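5. Setting up the Laundry Loading routine

This section covers the first set-up of the Laundry Loading routine on the Driltus two-arm unit. Complete Section 3 (Charging and power) and Section 4 (Hand calibration) before you start. Allow 20 minutes for the first set-up.

The routine works with front-loading washers only. It does not work with top-loading machines or with washers stacked above a dryer.

5.1 Before you begin

You will need:
The Driltus unit, charged to at least half
The Ngcobo hand pair, fitted and calibrated
An open-topped laundry basket
Three or four hand towels for the practice load
The Proltberg app, signed in as the owner

CAUTION: Keep children and pets out of the room while the arms are powered. The arms can start moving up to three seconds after you press Start.

5.2 Placing the unit and the basket

1. Open the washer door as far as it will go. If the door swings back on its own, hold it open with the door strap supplied.
2. Put the basket on the floor in front of the washer. It may sit partly under the open door, but the unit must be able to reach into it from above.
3. Move the unit so that it faces the drum opening. Leave 300 mm between the front of the torso and the nearest edge of the basket.
4. Lock the base. The base light changes from amber to white.
5. Check that the arm cables hang in free loops and are not caught on the washer door or the basket handles.

Note: On smooth wood or tile floors, fit the rubber feet from the accessory bag before locking the base.

5.3 Teaching the opening

The unit needs to learn where the drum opening is. You do this once for each washer.

1. In the app, go to Routines > Laundry > New washer.
2. Press Look. The head tilts down and scans the washer.
3. The app draws a circle on the screen. Drag it until it follows the inside edge of the door gasket, then press Save.
4. Press Test reach. Both hands move to the opening and stop short of it. If either hand touches the door, press Stop and repeat Section 5.2 with the unit moved slightly toward the hinge-free side.

5.4 Running the practice load

1. Put the towels in the basket. Do not knot them together.
2. Set Speed to Slow and Items to One at a time.
3. Press Start and stand to one side, with the Stop button within reach.

The unit lifts a towel with one hand and brings in the other to take up the slack.

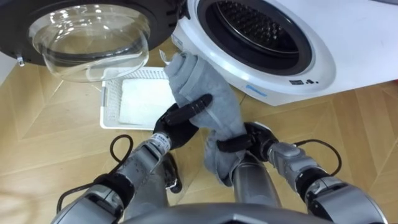 The upper hand guides the leading end into the drum and the lower hand follows with the rest. Towels do not need to go in flat. A twisted or bunched towel is normal and will not stop the routine.

4. When the basket is empty, the arms return to the rest position and the app shows Load complete.
5. Look inside the drum and along the gasket. Push in any fabric lying over the rubber before you close the door.

CAUTION: The unit does not close the door or start the washer. Always check the drum yourself before starting a wash.

5.5 If something goes wrong

Hand closes on nothing: The basket is too far away or too deep. Move it closer, or use a shallower one.

Towel dropped outside the basket: The unit will not pick up items from the floor in this routine. Put the towel back and press Resume.

Code 489 on the display: One hand has pulled harder than its limit, usually on a snagged item. Press Stop, free the item by hand, and press Resume.

Opening not found: Turn on the room lights and wipe the head camera with a dry cloth, then repeat Section 5.3.

If code 489 appears again with the same load, take out any item with long straps or cords and wash it separately. For grip settings for heavier fabrics, see Section 6.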